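Hakia Opens Applications for Neighborhood Shade and Walking Route Grants

HOLOVTHORPE, 3rd January – Hakia, the regional foundation for public space, today opened applications for its new Shade and Walking Route Grants. The program will support the planting and long-term care of street trees along routes that residents use every day to reach schools, clinics, shops and bus stops.

Grants of up to $2,177 per applicant will be offered in the first round. Schools, tenant groups, faith groups and small businesses in Holovthorpe and Watside may apply, alone or together. Applicants do not need to own the land in question, but must show written consent from the owner.

"People decide whether to walk or drive within a few seconds of stepping outside," said Selamawit Jemal, Director of Programs at Hakia. "On many of our streets the answer in summer is to drive, even for a very short trip. We want to change that, one route at a time." 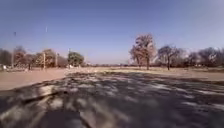 The program follows a survey of 369 households carried out by Hakia last year and completed in December. Residents named lack of shade as their main reason for avoiding a walk in warm weather, ahead of traffic and distance. Older residents and parents of young children were the most likely to say they had given up a regular walk.

Funds may be used for young trees, soil, stakes, watering bags, benches and simple route signs. Each grant also includes five years of advice from Weldu, the tree nursery based in Watside, which will help applicants choose species suited to dry ground and limited watering.

"The first two summers matter most," said Kiros Workneh, Head Grower at Weldu. "We will ask every group to name the people who will water and to tell us where the water will come from. A smaller planting with a good care plan will score higher than a large one without."

Applications will be reviewed by a panel chaired by Ekua Odoi, and 11 routes will be selected. Planting will take place in the fall.

Forms and guidance notes are available from the Hakia office in Holovthorpe and at public libraries in both towns. Help with completing the form is offered free of charge.

Media contact: Gervasio Mansilla, Communications Office, Hakia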